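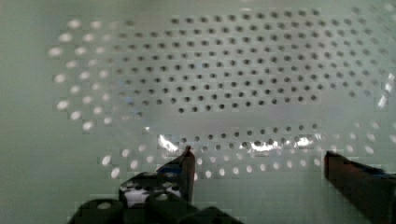
From: Kerstin Dalen
To: filtration list
Date: April 23, 2019
Subject: Re: open area for staggered round holes

Ravindran Nambiar wrote:
> The Irkmont sheet gives 338 holes per panel on a triangular
> pitch. I get a lower open area than their data sheet does.
> Is there a standard correction for the border, or do I just
> count holes and divide by the full panel?

Ravindran,

The usual formula for round holes on a 60 degree stagger is 90.69 times D squared over P squared, in percent, with D the hole diameter and P the center-to-center pitch. It applies to the perforated field only. The plain margin is left out, and most suppliers quote it that way without saying so.

For pressure drop you want the field figure for the local velocity and the full panel figure for the duct average. Mixing the two is the most common error I see in submittals. We had it on the Gradmont job last September – the calculated loss was low and the fan had to be resheaved.

For a field that isn't rectangular, the formula overstates things near the boundary. With 338 holes I would count them and multiply by the area of one hole. Past 1,637 or so the edge effect is small enough to ignore.

Check also whether D is the punch side or the die side. Delić quotes punch side. I don't know what Irkmont does; Sumathi may.

Kerstin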